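Grip creep (robot hands)

Grip creep is the name I use, and plenty of others at Kirneck use it too, for a fault where a robot hand keeps on closing slowly after it has been told to hold still. You may also see it called finger drift, though I'd keep that one for sideways movement (people do argue over this!).

What happens

A finger gets the order to stop at a certain bend. It stops, the light stays on, everything looks fine, and then over the next minute or so it curls in a bit more. On a soft thing like a cushion you'd hardly notice. On a paper cup you certainly would, and on a person's hand it's a safety matter, so please don't laugh it off.

Causes

The usual one is a bend sensor that reads low once the hand has warmed up. The controller thinks the finger has opened and pulls it shut again, over and over. Slack tendons can do much the same, but that tends to show up in one finger only. Kyriaki Vasilakis wrote the first proper notes on it at our place, and she logged 188 holds before she was happy to blame the sensor — I'd have given up long before that.

The Prekitz incident

The case most people bring up is from Prekitz, where a hand stayed closed on a technician's glove for 14 seconds after the release order on February 6, 2018. The glove came off and the technician was fine, thank goodness. The stop button had cut the arm but left the fingers powered, and that second fault worried me far more than the first.

Testing

We use a soft surface and a slow approach. The fingers come down slightly curled, get told to hold, and are left alone for 30 minutes while the bend readings are logged. 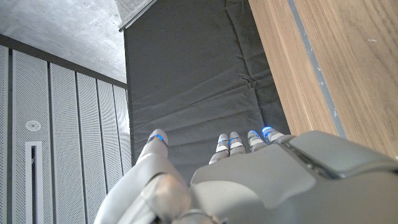 If any reading wanders by more than 2 degrees, the hand comes off the arm and goes back to the bench. Don't go by the finger lights, by the way. On our hands they only tell you that a finger has power, and a creeping finger glows just as nicely as a good one.

Fixes

Zeroing the sensors again with the hand already warm sorts out most cases. Kokkinos fit a separate cut-off for the fingers, wired to the same stop button as the arm, and I'm very much in favour. Gimach went for a time limit on every hold instead, which is cheaper but means the hand can drop things, so I wouldn't want it over anyone's feet.

See also: stuck release, tendon slack, warm zeroing.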